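Keeping Water Out of the Gearbox: A Conversation with Wilfredo Talavera

February 22, 2018
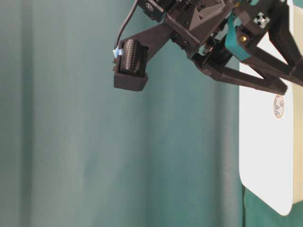

Most of the calls that come to Wilfredo Talavera's desk start with a customer asking for a better grease. He usually ends up talking about breathers.

Talavera runs technical support at Hurkley, which sells desiccant breathers, shaft seals and storage oils to plants with enclosed gear drives. He spent the first part of his career rebuilding drives at a paper mill, and he still thinks about moisture from the inside of the housing.

"A gearbox heats up when it runs and cools down when it stops," he said. "The air in the headspace expands and goes out, then it contracts and outside air comes in. If the outside air is humid, you have just added water. Do that every shift and you will find it in the sump."

The standard vent on an older drive is a brass cap with a coarse screen. It stops insects and large debris and has no effect on water vapor. A desiccant breather replaces the cap with a canister of silica gel and a particulate filter. Incoming air passes through the filter and the gel before it reaches the oil.

Sizing is where he sees the most errors. Buyers match the thread on the breather to the port on the housing and stop there. The thread fits, the canister is too small, and the gel is spent in a few weeks.

"Look at the headspace volume, the temperature swing and how often the drive cycles," Talavera said. "Oil volume by itself tells you very little. A half-full reservoir moves more air than a full one."

Hurkley's larger canister line, the Brarnano, has 2 check valves, one for intake and one for exhaust. The valves keep the gel isolated from the surrounding air when the drive is at a steady temperature. An open breather works all the time, including when there is nothing for it to do.

I asked whether the valves cause trouble. He said they can, if the drive builds pressure faster than the exhaust valve will pass it. The first sign is oil weeping at the input seal. Customers then replace the seal, and the new one weeps too.

"Pull the breather and run it for ten minutes with the port open and covered by a clean cloth," he said. "If the weeping stops, the seal was fine."

Color change in the gel is a rough guide. The gel at the bottom of the canister normally changes first, as that is where the air enters. If it changes from the top down, moisture is coming up from the oil, and changing the canister will not fix the source. Talavera has traced this pattern to a leaking cooler, a bad gasket on an inspection cover and, more than once, a pressure washer.

Idle equipment is a separate matter. A drive that sits does not splash oil on its upper gears and bearings, and the film drains away. For spares and seasonal machinery he recommends a storage oil with a vapor-phase inhibitor, a sealed port in place of the breather, and a tag on the housing stating what was done.

Yvette Gagnon, who manages spare parts for a grain terminal in Ondrejka, joined us for this portion. Her site keeps replacement conveyor drives in an unheated shed, and the oldest housing still in service there is a cast iron unit dated 1890, since converted to an electric motor.

"We used to fill the spares with running oil and put them on the shelf," Gagnon said. "We opened one and the top bearing was pitted. It had never turned."

The terminal now fogs each spare with storage oil, plugs the ports and rotates the shafts by hand on a schedule. Gagnon marks the shaft end with paint so the next person can see that it was left in a new position. Shafts always returned to the same spot, she said, will wear the same rollers.

Talavera added a caution about inhibitors. The vapor protects only as long as it stays in the housing. Open an inspection cover and the charge is reduced; leave it open over a lunch break and it should be renewed. He also checks compatibility with yellow metals before using any inhibitor in a worm drive with a bronze wheel.

On oil analysis, he prefers Karl Fischer titration to the crackle test. The crackle test is cheap and can be done on a hot plate, but it does not give a number to trend. His target for most mineral gear oils is below 100 parts per million, and he accepts more in wet locations if the reading holds steady.

Gagnon takes her next set of samples in March, before the spring shipping season. Her site at Braltholm, closer to the water, will be sampled the same week. The drives there were fitted with valved breathers last year, and she wants a full winter of readings before ordering more.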